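Kemeo 役員報酬・退職条件データセット README 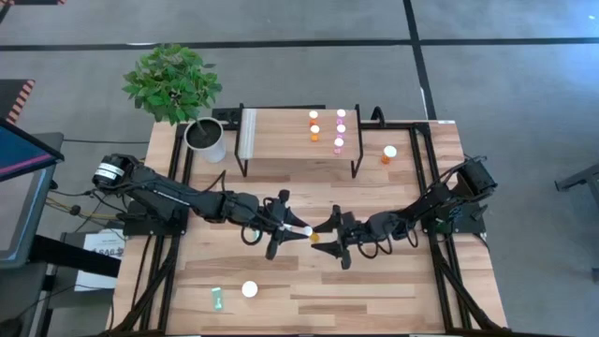
このデータは、企業買収のときに役員へ支払われる退職金の条件を、開示書類から集めて表にしたものです。作成はEttore Galli、公開日は2018年2月26日です。

ファイルは二つあります。
deals.csv 買収案件の表、600行
terms.csv 役員ごとの条件の表、1544行
二つの表はdeal_idの列で結合できます。文字コードはUTF-8、区切りはカンマです。

terms.csvのおもな列
exec_role 役職。氏名は入れていません。
cash_part 現金で支払われる部分
equity_part 株式の権利が早く確定する部分
trigger 支払いの条件。singleは買収の成立だけで支払い、doubleは買収の後に解任された場合の支払いです。

金額は書類に書かれた通貨のままで、換算はしていません。空欄は「記載なし」の意味で、ゼロとは違いますので、ご注意ください。triggerの列は1031行を手で確認しました。残りはGuvgateのスクリプトで分類したままなので、間違いが残っているかもしれません。

既知の問題
Jiknessの案件は訂正書類が後から出ましたが、まだ古い金額が入っています。12月の更新で直す予定です。

引用するときは「Galli, Kemeoデータセット」と書いてください。間違いを見つけた方は、deal_idと書類のページ番号を添えてご連絡をお願いいたします。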